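Minutes - shared table meeting, Porkport, November

Present: me (Lorna Buchanan, typing this), Harish Shenoy, Marta Skoryk, Ottmar Brinkmann. Apologies from Despina Babić.

1. Bottles. We went on about these far too long! Marta would like every drinks bottle to have a name on it.

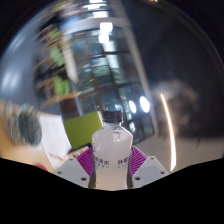
Black-capped bottle with Chinese lettering

Agreed - Marta to bring labels, up to 32 pence a sheet.

2. Eating where we work. Ottmar doesn't mind lunch on the table but wants papers moved first.
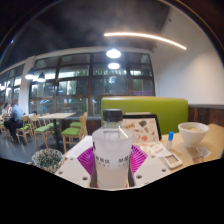
Bottle, paper and a white bowl on the table

Harish will put up a shelf for the small stuff (he offered, I've written it down).
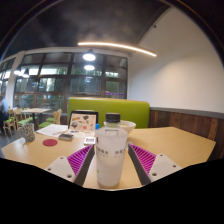
3. Washing up. Bowls go back to the kitchen by 2 pm, please. Despina to be told.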